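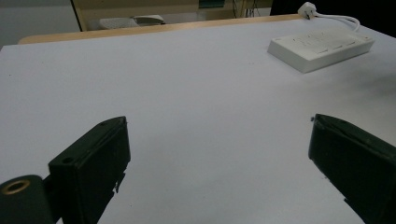
A white power strip with its cable and plug, on a white table.

What Is a Power Strip?
By Si-eun Jang
March

A power strip is a row of sockets in one case. It has a single cable, and at the end of the cable is a plug. The plug goes into a wall outlet. Electricity then travels through the cable to metal strips inside the case, and each socket connects to those strips.

The slots are the openings in a socket. The metal contacts sit behind them, out of reach of fingers. The case is plastic on most models. Plastic is an insulator, a material that electricity does not pass through easily.

All the sockets share one cable, so there is a limit to how much they can supply together. A lamp uses little power. A heater uses a lot and should be plugged straight into the wall.

Rules for use:
Ask an adult before plugging anything in.
Hold the plug, not the cable, when you pull it out.
Keep drinks off the table.
Never plug one power strip into another.

Last updated: March

Related
What Is an Insulator?
How a Switch Works
Inside a Plug
Why Wires Have Colors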